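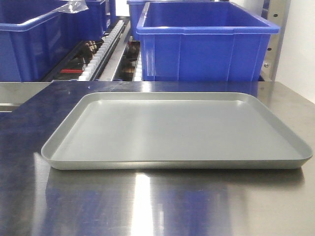
A tray on a steel table, with blue bins behind it.

Why Do Bins Have Ribs and Trays Have Rims?

By the Huretness Kids' Desk
October
Reading time: 6 minutes
Shares 259 Comments 36

Look around a kitchen, a school cafeteria, or a workshop and you will find bins, boxes, and trays. Most people don't think much about them. They hold things, and that is all we ask. But somebody had to decide how tall the sides should be, what shape the corners should have, and what to make the whole thing out of.

This page is about those choices. You can check most of them at home with a lunch box and a baking pan.

What is a rim for?

A rim is the raised edge that goes around a tray or the thicker edge at the top of a bin. On a tray, the rim stops things from sliding off. If you carry grapes on a flat board, you will soon be picking up grapes. If you carry them on a tray with even a low rim, most of them will stay put.

A rim also makes a tray stiffer. Try this with a sheet of paper. Hold it by one short side and the other end flops down. Now fold up the two long sides, so that each has a little wall, and hold it again. It stays much straighter. The paper is the same paper. Only the shape has changed. A metal tray with its edges bent up works the same way.

On a bin, the thick rim at the top gives your fingers something to hold. It also keeps the walls from bowing outward when the bin is full.

Why are there lines down the sides?

Run your hand along the outside of a plastic storage bin. You will often feel raised lines going up and down. These are called ribs, and they are named after the ribs in your chest.

Plastic walls are thin because thin walls are lighter and use less plastic. A thin flat wall bends easily, though. Ribs make it harder to bend without making the whole wall thick. Cardboard uses a similar idea. If you tear open the edge of a shipping box, you will see a wavy layer between two flat ones.

Why do the sides lean?

Many bins are a little wider at the top than at the bottom. The word for this is tapered. There are two good reasons for it.

The first is stacking. When the top is wider than the bottom, one empty bin can drop inside another. This is called nesting. A stack of 10 nested bins takes up far less room than the same bins standing side by side. If the walls went straight up and down, no bin could fit inside another of the same size.

The second reason has to do with how bins are made. Hot plastic is pushed into a hollow metal shape called a mold. When the plastic cools and hardens, it has to come out again. Leaning sides slip out of the mold easily. Straight sides tend to stick. You may have seen this with ice cube trays or with sand in a beach pail. Beach pails are wider at the top too.

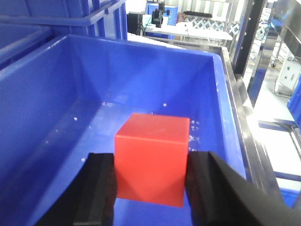
A reader wrote to say that the bins in her garage nest so tightly she has to put one foot on the bottom bin and pull. She wanted to know if there is a trick to it.

There is. When two bins nest closely, the air between them can't move in and out very fast. Pulling straight up makes a weak suction that holds them together. Twist the top bin a little, or lift one corner first, and air gets in. Some bins have small bumps on the walls that stop them from sliding all the way down.

Why round the corners?

Sharp corners are hard to clean. Crumbs get pushed in and a sponge can't reach them. A rounded corner can be wiped in one sweep.

Rounded corners are also stronger. When a box is dropped, it often lands on a corner. A sharp corner takes the hit in one small spot and may crack. A round one spreads it out.

What about stainless steel?

Tables in large kitchens and work areas are often made of stainless steel. Plain steel is mostly iron, and iron rusts when water and air get to it. Stainless steel has another metal mixed in, called chromium. The chromium joins with oxygen from the air and makes a layer so thin that you can't see it. That layer keeps rust away. If the table gets a scratch, the layer forms again.

Stainless steel doesn't soak up water or juice the way bare wood can. It is shiny, too, so a blue bin standing on it or near it can make part of the table look blue.

Why are so many bins one color?

Plastic starts out clear or whitish. Color is mixed in before it is shaped, so it goes all the way through. That is why a scratched blue bin is still blue inside the scratch.

Places that use a lot of bins often pick a color for each job. One color might be for clean things and another for things that need washing. There is no rule that every place follows. A bright, plain color also makes it easier to see what is inside. A red block in a blue bin is easy to find. A blue block in the same bin might take you a while. Small bits of dirt show up as well, so you can tell when the bin needs a rinse.

Try it: the paper bin test

You will need 2 sheets of paper, some tape, and a handful of coins.

Fold the first sheet into an open box with flat sides. Tape the corners. For the second sheet, fold it back and forth like a fan first, with narrow folds, and then open it partway so that the ridges still show. Lay each one across a gap between two books, with the ridges running from book to book and the box standing on its ends in the same direction. Put coins in the middle, one at a time.

Write down how many coins each one holds before it sags. Then make the fan folds wider and test it again.

Words to know

Rim: the raised or thickened edge of a container.
Rib: a raised line that makes a thin wall stiffer.
Tapered: wider at one end than at the other.
Nesting: fitting one container inside another.
Mold: a hollow shape used to form plastic, metal, or other materials.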